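The first thing you hear at the Ostance open day is clicking. Plastic fingers open and close all over the second floor, and by mid-morning about 40 visitors have had a turn.

Domex, which runs the place, teaches its robot arms by hand. A person picks up a gripper and does the chore, and the recording goes into the pile the arms learn from. Cloth is the big subject this September. It folds, it slides, it bunches up – a machine that can stack boxes all night will still make a mess of a dish towel!

I got 11 tries at a towel and dropped plenty of them. You squeeze too early, or you grab two layers, and your own wrist starts to feel like a beginner's. By the last try I had slowed way down, and I loved it.

In the next room a Sundmont arm was working from 774 recorded pickups. It went in low, pinched a corner and lifted, and the whole crowd leaned forward with it. Then it missed the next one completely, and the engineers seemed just as interested in that.

Fortin, the parts shop downstairs, makes the fingers and had a drawer of older ones out for people to handle. Go in the morning if you can. The line for the grippers gets long after lunch.

A light-blue cloth held at the tip of one gray finger at Ostance.

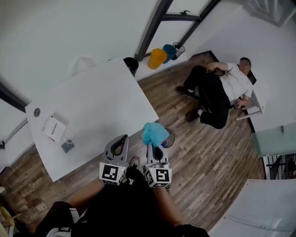 Page 31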